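Demonstration gathering (simulated)

Demonstration gathering is the part of robot learning where a person steers an arm through a job, again and again, so a program has something to copy. I'm Nosipho Steyn, and I've kept this entry going since February 2019. In simulation it all happens on a rendered table. 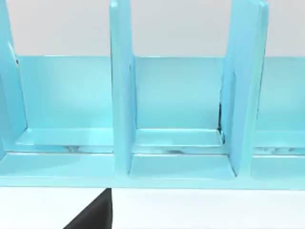
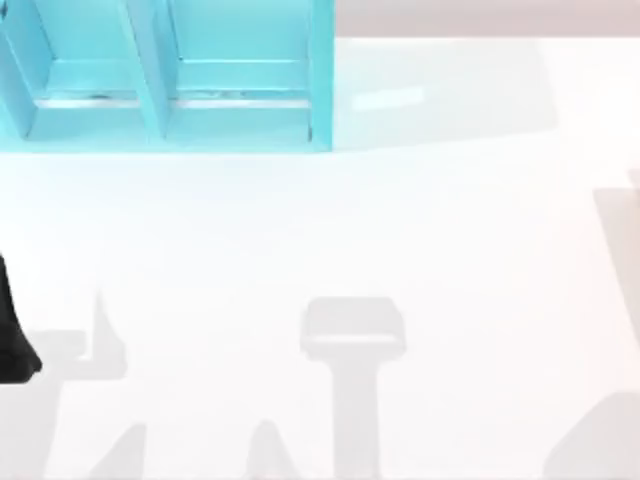
Two rendered views of the turquoise rack on its white tabletop, with a bit of black robot hardware in each.

One run from start to finish is called an episode. Our Drolgate set has 900 of them, and I threw out 119 more (mostly me, bumping into things!). Bad runs can be kept too, as long as they're labeled; Kiredard does it that way and I'm slowly coming around.

Views matter a lot. A close view helps with fingertip work, a wider one helps the program find its way over, and I like saving both at every step.

See also: Nundetti format, replay, Pettigrew split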